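Allonell Counter Arm Service Review
Minutes of the second review meeting, July 2025
Site: Trosetden test kitchen

1. Minutes of the previous meeting
The March minutes were accepted with one correction. Under item 4, "monthly inspection" should read "quarterly inspection." The corrected copy has been placed in the project folder.

2. Scope
The meeting reviewed the Allonell arm and gripper as offered under the Riedl support plan. The offer covers the arm, one gripper, mounting hardware, task setup for a single counter, and remote support. Floor-standing bases and overhead rails are outside the offer and were not discussed.

3. Counter layout
The tableware layout was reviewed first. The working area holds cutting boards and round plates, with the small appliances kept to the left side of the counter. The supplier asked that the layout be fixed before task setup is repeated. Operations did not agree to this. A kitchen counter is rearranged several times a day, and a service that depends on a fixed layout would not meet the requirement as written.

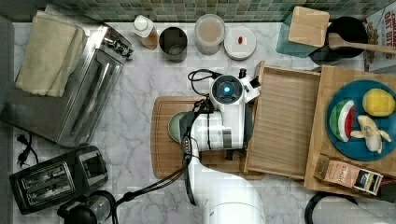

The supplier stated that plates may be moved within the marked area without a new setup visit, but that a change of plate diameter counts as a new item. Under the current price sheet each new item after the first 20 is charged separately. Operations asked for the charge to be removed for items of the same type. The supplier will reply in writing.

4. Clearance near fixed objects
The draft acceptance test checks clearance against walls and cabinet fronts only. Operations asked for plumbing fixtures to be added, with the gripper passing at low speed and the wrist camera recording. Tall fixtures are the main concern. The supplier's planning software, Faster, treats them as a simple column and ignores anything that projects from the side. 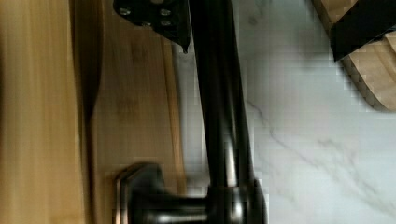 Faster accepts manual keep-out zones, and these can be drawn by the customer without a support call. The default zone is a vertical cylinder. It was noted that a cylinder fitted to the neck of the black faucet would leave out the lever handle, which extends to one side from the collar at the base. A second zone is therefore required for the handle. The supplier agreed to add a two-part fixture zone to the setup checklist. The proposed margin of 20 mm was left open until the test results are available.

5. Cable routing
The external cables were discussed at length. Operations considers the loops behind the wrist too long for a counter with small appliances on it. The supplier offered a shorter cable set, with the limitation that it reduces wrist rotation. Operations will check the reduced range against the task list before accepting it. Fastening by cable ties was accepted for the trial. Clips that can be removed without cutting were requested for the final installation.

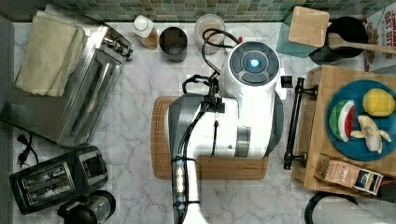 Arm over the cutting board, from above, with cable loops at the back.

6. Maintenance and spare parts
The plan calls for gripper inspection every 300 operating hours and joint inspection every 2,000. Purchasing asked whether unused inspections carry over to the next contract year. They do not under the present terms. A request to change this was recorded.

Replacement fingers are sold in pairs. Purchasing asked for a price on single fingers. The supplier does not stock them singly and will confirm whether this is possible.

7. Acceptance test
It was agreed that the test will consist of 200 pick-and-place cycles at Trosetden, using the tableware on the current list. Contact with a fixed object ends the run, and the count starts again. A dropped item is logged but does not end the run. The limit for dropped items was not settled.

8. Actions
Supplier: written reply on same-type item charges.
Supplier: revised setup checklist with two-part fixture zone.
Supplier: quotation for short cable set and removable clips.
Operations: wrist rotation check against task list.
Operations: proposed limit for dropped items.
Purchasing: marked-up copy of the Riedl plan terms.

9. Next meeting
To be called when the revised checklist has been received.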